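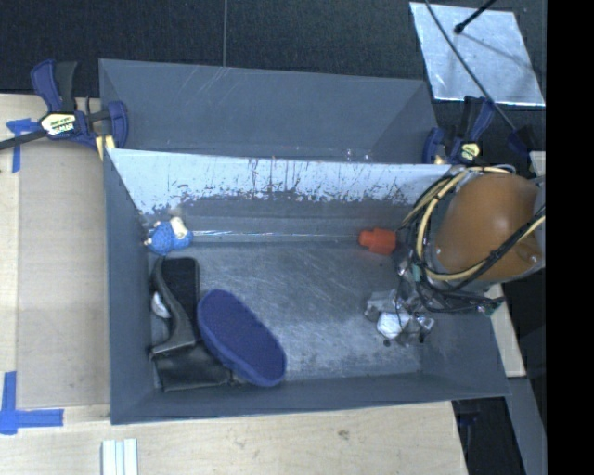

Muireann Coughlan wrote to us that a table of campaign promises is only useful if the reader can see which promises were made in a debate and which were only put on a website. We agree with her, and from this version each row has a source column.

# Humton Candidate Statements

Last updated: February 18, 2020

Humton is a small set of public statements by candidates for local council. It holds 1,996 statements from 118 candidates. All of them are in English, and each one is given as plain text with a topic and a source.

## Files

- `statements.csv` - one statement per row
- `candidates.csv` - one candidate per row, with the ward and the party if there is one
- `topics.txt` - the list of topics, one per line

## Columns in statements.csv

- `id` - a number, never used again if a row is removed
- `candidate_id` - matches `candidates.csv`
- `text` - the statement, up to 70 words
- `topic` - one topic only
- `source` - `debate`, `leaflet` or `website`

## How the labels were made

Igor Nowicki and Bronisława Duda read every statement separately and chose a topic. When they did not agree, Raghavendra Kurup read it as well and his choice was kept. We did not keep the first two choices in those cases, and this was a mistake which we would like to repair in the next version.

Debate statements were typed by hand from recordings. We removed hesitations and repeated words, but we did not correct grammar.

## Known problems

- Housing and planning are difficult to separate. Please join them if your work does not need the difference.
- Candidates without a website have fewer rows. Do not read this as silence on a subject.
- The 3 wards which changed their borders in November still have their old names.
- Leaflets were scanned, so there can be wrong letters - mostly in street names.

## Use

You may copy and change the data if you name the source. Please do not use it to guess how any person votes.

Related:
- Sitent ward boundaries
- Etach turnout tables
- Domański leaflet archive

Contact: Hubert Jasińska, Humton data desk | Back to top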